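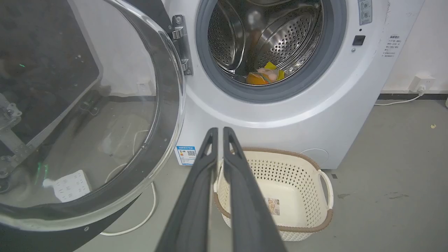
Subject: Re: wool blankets and the 30 degree program
List: Kolville Weavers and Spinners
Date: Tuesday, June 21, 2022

Hello all,

I answer under the quoted part, I hope this is still the custom on this list.

> I have finished two blankets from the Grodo yarn, the undyed one,
> and the first came out of the wash much smaller than I planned.
> I used the wool program at 30 degrees. The second is still
> on the loom. Should I change the sett, or is it only the washing?
> Also, does anyone full by machine on purpose, or is it
> always better in the bathtub?

I have woven with the Grodo yarn for a few winters, so maybe I can help with one part of this. The yarn comes with a lot of spinning oil in it. On the cone it feels thin and a little hard, and you think you must put the threads close together. Then the oil goes out in the first wash, the yarn opens and becomes thick, and the cloth has no room. It pulls together and also gets stiff. So my guess is that both things happened to you, the sett and the washing.

What I do now is to weave it much more open than looks right. On the loom it looks like a curtain. My first one I almost cut off because I was ashamed of it, but after washing it was the best cloth I had made until then. If your second blanket is still on the loom and you have not woven far, I would sley it again with a wider reed. It is a boring evening, but only one evening.

Please make a sample first. I know everybody says this and then does not do it. I weave a piece 39 cm long at the start of the warp, cut it off, tie the warp on again, and wash the sample exactly as I will wash the blanket. I write the size before and after on a paper label and sew it to the corner. I have a shoe box of these and it is more useful to me than my books.

About machine or bathtub: I do both. For a blanket I want soft but not felted, I use the bathtub, with warm water and the plain soap from Sorensen, and I press with my feet for 5 minutes, then I look, then again if needed. The machine is faster but I can not look inside while it works, and with this yarn a few minutes too much is enough to ruin it. For bag fabric, where I want it thick, I put it in the machine together with some old towels, and I accept what comes out.

Two small things more. Do not fold the blanket hard when it is wet, the creases stay - I roll mine around a cardboard tube overnight. And twist the fringes before the washing, not after. After, they are already one big knot and you will be sitting there with a comb.

I have one question of my own. The shop in Tastholm had a softer yarn, same weight, sold on big cones with a green label, and I can not find it in their list this year. Does someone know if it has a new name, or is it gone? I need only one cone to finish a shawl, and I would gladly buy a leftover or trade for Grodo in gray.

Good luck with the second blanket, and please write how it went.

Greetings from the north side of the lake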